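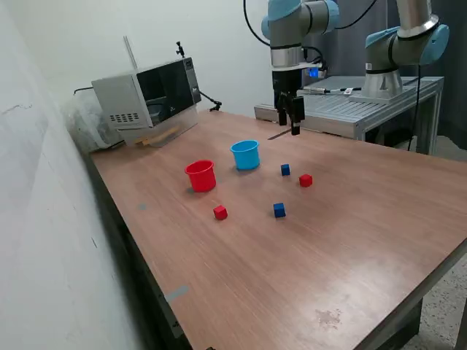
Red cup, blue cup and the little wooden cubes.

How to pack up a year abroad and send it home

Posted September 10, 2021 by Evdokia Koutsoukos
Filed under: Moving on, Living abroad

When I moved to Grerkent I had two suitcases and a rucksack, and I remember feeling rather smug about it on the train. By the time I left I had bought bedding, a coat that could stand up by itself, a frightening number of books and a soup pot I'd grown so fond of that I was prepared to argue with people over it. I'm now back in Stoltham, everything has arrived (the pot too!), and so many of you have written asking how I did it that I thought I'd put the whole thing down in one place while I still remember it.

My stay was a furnished flat for a year, so I had no sofas or beds to worry about. If you've got proper furniture you want a proper removal firm and this page won't be much help, though you're very welcome to stay for the bit about tape.

When to start

I started 28 days before I left and I wouldn't want to do it in less. The last week fills up with goodbye dinners and bank appointments and people turning up to collect the lamp you promised them, and you will not want to be wrapping mugs at midnight in the middle of all that. Put the date your boxes have to leave in your diary first, then work backwards from it. Mine left a week before I did, and I lived out of one suitcase from then on, quite happily.

Step 1: Get everything out where you can see it

Do one kind of thing at a time and go through the whole flat for it. All the clothes on the bed, all the books on the floor, all the kitchen things on the table. I tried doing it room by room at first and got into a terrible muddle, with scarves turning up in four different places and me packing the same decision over and over again.

Step 2: Sort into four piles

Coming with me, going by post, giving away, and throwing out. Use sticky notes if you share the flat, or your flatmate will help herself to the wrong pile. (Vasiliki, I hope you are enjoying the blue cardigan.)

For the posting pile I asked myself what it would cost to buy the thing again at home, and whether I'd bother. Towels, no. Hairdryer, no, and the plug was wrong anyway. The coat, yes. The pot was not a sensible decision on any reckoning, but you're allowed a few of those.

Papers, medicines, jewellery, your laptop and anything you'd cry over should travel with you. I also kept back a full change of warm clothes, having been told it would be mild and knowing Stoltham better than that.

Step 3: Find your boxes

Go smaller than you think. A big box full of books can't be lifted by anyone, and a good many carriers will refuse it at the door or charge you a painful extra. I got mine free from Alexiou, the greengrocer on my corner, who saved me the apple boxes because they have good thick sides and handles cut into them. Ask early in the morning, before they've been flattened. Smell them, too. I turned down a very handsome box that had clearly spent its life with onions.

If you have to buy boxes, get the double-walled sort and spend the money cheerfully. Whatever you use, tape along the bottom seam, then across it, then once more along the edges. Buy more tape than seems reasonable. I ran out halfway through on a public holiday and had to go knocking on doors, which is how I finally met Ismael Barros from upstairs, who lent me a roll and then stayed to do most of the lifting.

Step 4: Pack

Line the bottom with something soft. Socks are lovely for this, and so are the jumpers you're posting anyway. Heavy things go in next, then lighter ones, with the breakables in the middle where nothing touches the sides. Wrap plates one by one and stand them on their edges like records in a rack. Fill cups and jars with rolled socks so the space isn't wasted.

Books go in small boxes, spines down, with clothes stuffed into the gaps. When you've closed the lid, give the box a gentle shake. If you can hear anything moving, open it up and add another jumper. I know it's annoying when you've just taped it!

Do weigh each one. I stood on the bathroom scales holding the box, then without it, and took one figure from the other. It's undignified but it works perfectly well.

Step 5: Write your list as you go

Number every box on the top and on two sides, and write down what goes in while it's going in. Don't leave it till the evening. You'll be asked for a contents list with values for customs, and "misc. kitchen" will not do. Put "used cotton bedding, one set" or "used steel soup pot", with an honest second-hand price. My list came to 47 lines, and the lady at the depot said it was the nicest she'd had all month, so I was walking on air for the rest of the day.

Rules on bringing your own belongings back vary a great deal from country to country and they do change, so look yours up on the official customs pages before you seal anything. Food, plants, seeds, batteries and perfume are the usual troublemakers.

Step 6: Book the carrier

Get a few quotes, and make sure each one is for the same number of boxes at the same weights or you can't compare them. I went with Bisska in the end, mainly as they'd collect from the third floor and the others wanted everything down on the pavement. Ask whether the price includes delivery to your door at the other end, what happens if you're out, and what the insurance leaves out. Some policies won't cover breakages in boxes you packed yourself.

Take a photo of every box open, and another of it closed with the label showing. Keep the tracking numbers somewhere other than your phone. Mine were on a postcard in my passport.

Once they've gone

Then you wait. My boxes were collected in July and reached me in dribs and drabs, with number 2 arriving last and looking as if it had been sat on. Open them all promptly even if you've nowhere to put anything, as there's normally a short limit for reporting damage. I had one cracked saucer and a dented tin.

Comments

Despina Kontogiannis
The records-in-a-rack way with plates is how my mother did it too. Would you post a sewing machine or is that madness?

Evdokia Koutsoukos
I'd take the needle and foot off, lock the arm if yours locks, and give it a box to itself with padding on every side. If it's an old heavy one, do ask for a quote first!

Dionysis Pappas
How long did you wait for the slow box in the end? We're leaving Grerkent soon and I'd like to know how many shirts to keep back.

Evdokia Koutsoukos
Long enough that I bought shirts. Keep plenty.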